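4. Oiling and Caring for the Wooden Top

Please read this section before you use the Oda table for the first time. The top comes from our workshop with one coat of Nurkent oil. You must add the second coat at home.

4.1 Before you start

Keep the room above 19 °C during the work and during the night after it. Remove everything from the top and wipe it with a dry cotton cloth. Do not use a wet sponge at this stage. 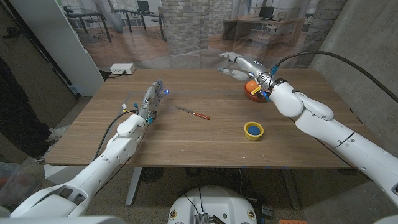

Fig. 7. Table top, walnut-brown tone, with red bowl.

4.2 Applying the second coat

1. Shake the can well and open it with a flat screwdriver.
2. Pour a small quantity of oil on a lint-free cloth. One table needs 174 ml. The rest you can keep for the yearly care.
3. Rub the oil along the grain, from one short side to the other.
4. Wait 19 minutes. Then take off all oil that stays on the surface, using a clean cloth.
5. Let the top dry until the next morning. Do not put paper or plastic on it.

CAUTION: Cloths with oil can start to burn by themselves. Put them in water directly after use, or lay them flat outside to dry.
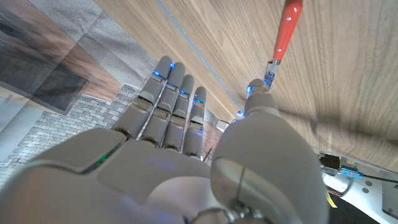
Fig. 8. Wood-grain surface behind the fingers of a robotic hand.

NOTE: If the surface feels sticky in the morning, too much oil was left in step 4. Rub it with a cloth that has a little fresh oil on it, and wipe dry again.

4.3 Small scratches

For light scratches use the gray Flindska pad from the care bag. Move it only along the grain and press softly. When the scratch is gone, remove the dust and repeat steps 2 to 5 on this spot. For deep scratches you can order sanding paper, grit 1000, for the last polish after the repair.
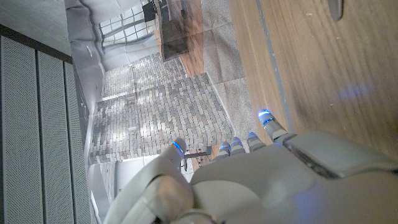

After a repair the spot can look darker than the wood next to it. This becomes less visible after roughly two months of daylight. Turn the table once in March if one side stands near a window.

4.4 Questions

For spare parts and oil, write to Kimie Yoshida at the Iditis service desk. Have the number from the label under the top ready.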